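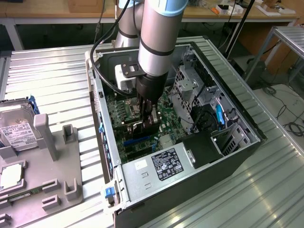 Desktop tower on its side, panel off

Holtdale have only gone and won it in extra time!! Two down at the break, 3-2 at the end, and I have no voice left

King-fai Tse, what a player. Ran at Killier's full back all evening, then hit the winner from the edge of the box — left foot, top corner, keeper never moved

Still can't believe the second one stood, mind. Looked a mile offside from where I was sitting

300 of us in the away end and it sounded like far more. Coach home was bouncing

Grusero in the semi. They've not lost in 7 but I don't care, bring them on. Who's driving?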